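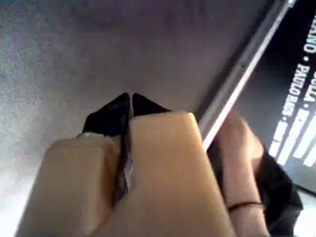 Two-jaw gripper, fingertips nearly closed.

Open day helpers wanted, September

Resport is opening the robot hall to visitors again, and we need 2 more people on the floor with us! You'll greet families, hand out safety glasses and help them take turns driving the arm (the kids usually get the hang of it before their parents do). No robot experience needed, we'll teach you the controls that morning.

Start is 9 a.m., lunch is on us and pay is $62 for the shift. To join in, ask for Eilif Amundsen at the front desk.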